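**To:** Sioned Lougher, Grants Office, Morelli Fund
**From:** Aurel Cozma, Grarnbridge Computer Reuse Workshop
**Date:** 18 December 2019

Dear Sioned,

Thank you again for your patience with this one. I know the report was meant to reach you before the holidays got going, and I'm sorry it has taken me until now to sit down with a cup of coffee and write it properly. It has been a full and mostly very happy autumn at the workshop, and I'd like to tell you how your money has been spent.

## Where we stand

When we wrote to you in September we had a storeroom full of old office desktops, and not much of a system for deciding which ones were worth saving. Since then we have opened, cleaned and checked 201 of them. Of those, 80 have gone out to families and to the after-school club in Drarnia (the thank-you cards are pinned up by the door, and I hope you'll come and read them!). Most of the rest are waiting on memory or a power supply, and a smaller pile will be used for parts.

## Saving the processors

The part of the grant I was most nervous about was the processor work. A good chip in a dead computer is worth having, but the socket underneath is full of tiny pins, and a bent one can mean the end of a perfectly nice board. Kenji Whitlock wrote us a short routine, which is now taped up over the bench: open the lever, lift the plate, take the chip out level, and get it straight into a holder without putting it down anywhere else. We look over the socket before anything goes back in.

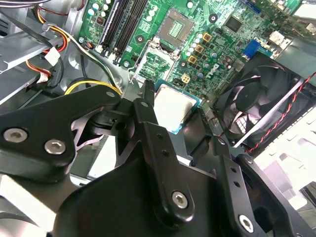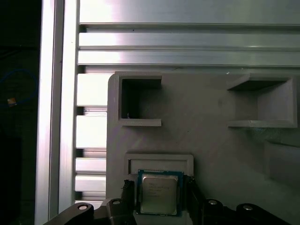

## What we bought

- Anti-static mats and wrist straps for 5 work places
- Thermal paste, wipes and a large box of soft brushes
- 2 bench magnifiers with lights, which everybody fights over
- Labels and padded trays for chips waiting to be matched with a board

The magnifiers came from Briten and arrived later than promised, so we started the socket checks with a borrowed hand lens. It was slow going and hard on the eyes.

## What has been harder

Sorting takes longer than I told you it would. The printing on top of the chips is very small, and matching each one to a board that will accept it means a fair amount of looking things up. Trinity Ridgeway has started a shared list of board models and the processors that suit them, and it is already saving us time, though there are plenty of gaps in it still.

## Before spring

We'd like to work through the machines that are waiting on memory, and then run a few open evenings where people can bring in their own desktop and learn to look after it. Safta Barbu has offered to lead the first ones. I'll send the receipts in a separate envelope, and the dates as soon as we have them.

With warm thanks from all of us,

Aurel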